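Step 4: Soak the bottle overnight

I do this on Thursday nights, after the dishes, so the Fulska has all night to sit. Take the cap off first and set it aside (it gets its own wash in step 6). Drop in 2 cleaning tablets, then fill with warm water to just under the threads.

Caution: leave the cap off the whole time! The tablets fizz, and a closed bottle builds up pressure fast.

My bottle is the plain off-white one with the steel neck, but the steps are the same for every color Fulska makes. 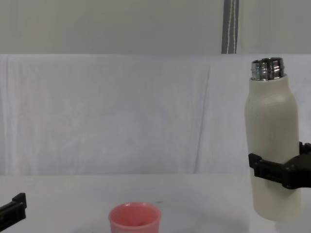
Step 5: Rinse and scrub

Pour everything out and rinse until the water runs clear - I usually give it one more go after that. Work a long brush up under the shoulder, where old coffee likes to hide.

Note: Fernanda Marinho wrote in to ask about bleach. Please don't, it's rough on steel. If the smell hangs on, repeat step 4 with fresh tablets.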